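Jedimmont to Open Children's Clothing Exchange in Arkville in February

ARKVILLE – Jedimmont, the family services organization, today announced that it will open a permanent clothing exchange for school-age children in the former Vass shoe store. The exchange opens to the public in February.

Families will be able to bring in clean, wearable clothing that their children have outgrown and choose the same number of items in a larger size. Families with nothing to bring may still take up to 10 items per child each season. No proof of income will be requested at any point.

The opening follows a trial held last fall in the lobby of the Arkville public library. During the trial, 195 families registered and 69 of them came back for a second visit. School clothes and winter coats were the items most often asked for.

"Children in this town go through two sizes in a year, and the clothes they leave behind are often as good as new," said Zsófia Kocsis, executive director of Jedimmont. "We were asked again and again during the trial whether the exchange would stay. We are pleased to be able to say yes."

The store has been leased for three years. Umus, a regional moving and storage company, will provide shelving and will collect donations from drop-off points at Arkville's elementary schools. Some 20 racks will be arranged by size, with a separate section for shoes and boots. 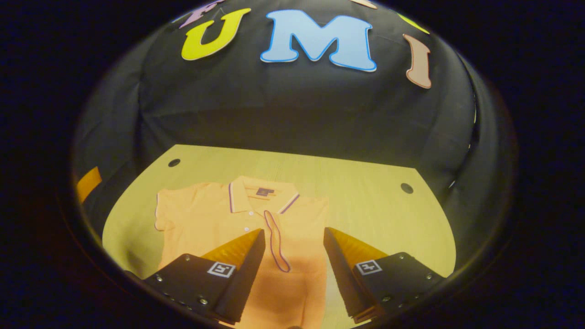
Donated clothing will be checked for stains, tears and missing buttons before it is put out. Items needing a small repair will go to a mending table at the back of the store, where visitors may also bring their own clothing and use the sewing machines free of charge. Clothing that cannot be repaired will be sent for textile recycling.

"Parents told us they wanted a place that felt like a regular store," said Barnabás Fekete, who will manage the exchange. "There will be fitting rooms, a mirror and a corner where younger children can read while someone else tries things on."

Donations are being accepted now at the front desk of the Jedimmont office during business hours. Items should be washed and placed in a closed bag marked with the size. The exchange cannot accept underwear, car seats or bicycle helmets.

About Jedimmont

Jedimmont provides after-school care, parenting classes and household support to families in Arkville and the surrounding towns.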